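Home | Kitchen | Cleaning | Storage | Contact

How to Clean a White Tabletop

13 March 2020, by the Arnside Home editor

A pale table shows every crumb and ring, and a matte one holds on to them longer than a glossy one does. We have had a matte white table in the Arnside workroom since last May, and it gets wiped down at the end of each day. The full cleaning below takes 7 minutes, plus drying time.

You will need two soft cloths, dish soap, a bowl of warm water and baking soda. Skip scouring pads and powdered cleansers. They leave shiny patches on a matte surface that can't be taken out again.

1. Move things off the part you are cleaning. A container or two can stay at the far end until you get there.

2. Brush off the crumbs with a dry cloth. Grit left on the table will scratch when you start rubbing.

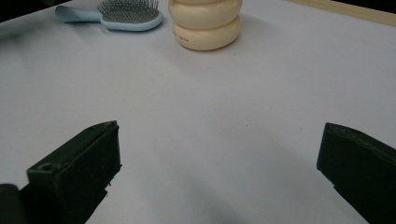 3. Put a few drops of soap in the warm water. Wring the cloth out well and wipe in straight lines from the back edge to the front. Rinse the cloth after every few passes.

4. Look across the surface from a low angle. Small dark specks are easy to miss from straight above. Pick them up with a damp corner of the cloth.

5. For coffee or tea rings, mix baking soda with a little water to make a thin paste. Leave it on the ring for 5 minutes, then wipe it away gently. Try it on a hidden spot first.

6. Wipe again with clean water and dry with the second cloth. Soap left behind dries to a dull film that looks like dirt.

Ink is harder. Dab it with rubbing alcohol on a cotton ball and change the cotton often. Don't use alcohol on painted or varnished wood.

Allow 4 hours before you put paper or fabric on the table if any water got into a seam.

We use cookies to improve your visit. Accept | Settings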